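Heel pain sessions for runners to carry on in Dridthorpe

Runners with long-standing heel pain will be able to book free assessment sessions in Dridthorpe until the end of March, after the Huaranga foot clinic said it would extend a scheme that had been due to close in October.

The sessions are for adults who have had pain under the heel or along the arch for more than three months. They are held on Tuesday evenings from 6.30pm, and each appointment lasts 30 minutes. A second session will be added in Nernby once a room has been agreed there.

The clinic has seen 1087 people under the scheme so far. Most came with plantar fasciitis, a soreness of the thick band of tissue that runs from the heel to the toes. It is often worst with the first few steps in the morning and can ease off during a run, only to come back later in the day.

Yolanda Huamán, the podiatrist in charge of the sessions, said many of the runners she saw had already stopped running altogether, some of them for a whole winter, and were no better for it.

"They rest, the pain settles a bit, they go out and do the same five miles they did before, and it's back," she said. "The foot has had months of doing very little. It needs some work put into it before it goes back to that."

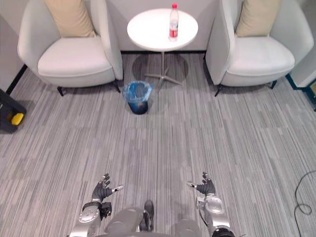

Folke Strand was told to stay off his feet when his heel first started to hurt, and did so for most of a spring. He said he would have liked someone to give him a plan at that point, and that he only heard about the Dridthorpe sessions from a notice in a shoe shop. He is now running three times a week, on flat ground, and still does his exercises on the bottom stair before breakfast.

At the first appointment the patient is asked about training, work, shoes and any past injuries. The podiatrist then looks at how far the ankle bends, how strong the calf is and where exactly the foot is sore. People are asked to bring the shoes they run in and the ones they wear most at work. Those who stand all day, such as kitchen and shop staff, are asked to keep a note of their hours for a week beforehand.

Most patients leave with a short set of exercises. The main one is a slow heel raise done on a step with a rolled towel under the toes, repeated every other day. The weight is built up with a rucksack as the foot gets stronger. Some people are also given a stretch for the arch, and a few are shown how to tape the foot for days when they can't avoid a lot of walking.

Huamán said the clinic does not hand out insoles as a matter of course. A ready-made pair from a chemist can take the edge off while someone builds up strength, she said, but she would want to see the foot before suggesting anything made to measure.
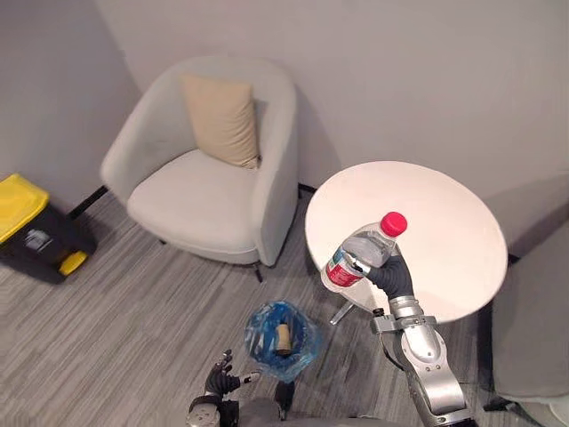

Patients come back after six weeks, and again after three months if they need to. Between appointments they fill in a one-page diary, scoring the pain each morning out of ten. A score that goes up for a day after a run is treated as normal. If it stays up for 2 mornings in a row, they are told to cut the next run by half and leave out hills.

Running itself is brought back in short blocks, with walking in between. The usual starting point is one minute of each, on grass or a firm path. Speed work is the last thing to return.

Anyone whose pain came on suddenly, with a pop or with bruising, is asked to see a doctor first, as are people with numbness in the foot, a fever, or heel pain at night that wakes them up. Pain when the heel bone is squeezed from both sides can point to a stress fracture, and those patients are sent for a scan and told not to run in the meantime.

The extension has been paid for in part by the Kultidcombe Harriers, a club that draws its members from both towns. It gave the entry money from its summer relay, and has offered its track for the later stages of the return to running. Club members will not be given places ahead of anyone else.

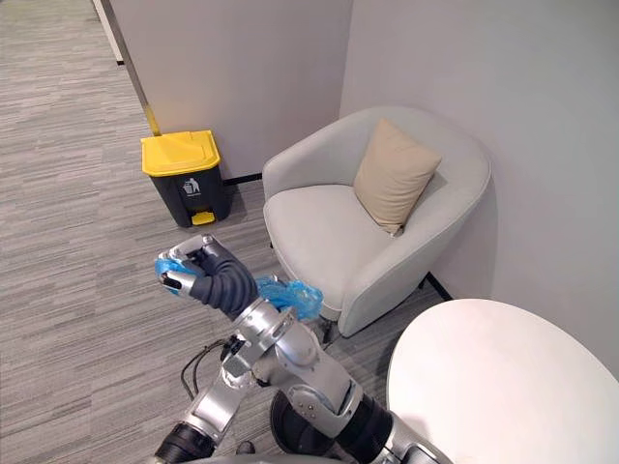

Rocío Restrepo said the club had been losing good runners to the same injury every year and had got used to it. She would like the Nernby session to open before the new year, as the last bus back from Dridthorpe leaves before the later appointments finish. She also asked for a daytime slot for people on evening shifts.

Rigoberto Chambi, the clinic's manager, said a daytime session was being looked at but depended on staff. The clinic has two podiatrists at present and is trying to recruit a third. He said the wait for a first appointment stood at five weeks – it had been nine at the start of the summer – and that he did not want to add sites and see it lengthen again.

There will also be a talk on heel and Achilles pain for coaches and anyone leading a beginners' group. It will be given by Wilmer Quispe, a physiotherapist, and will run for 90 minutes, with time for questions. He will cover how to tell the two problems apart, how quickly a new runner can safely add distance, and what to do with someone who turns up already limping. Places are free but have to be booked.
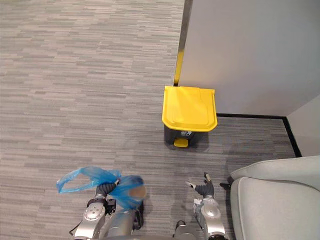
The yellow-lidded pedal bin on the grey carpet.

Appointments can be made by phone or at the clinic's front desk. A doctor's letter is not needed. Patients already being treated elsewhere for the same foot should mention it when they book, and should bring any scan results they have been given. Evening slots for the coming month are released on the first working day, and cancelled places are offered by text to people on the waiting list.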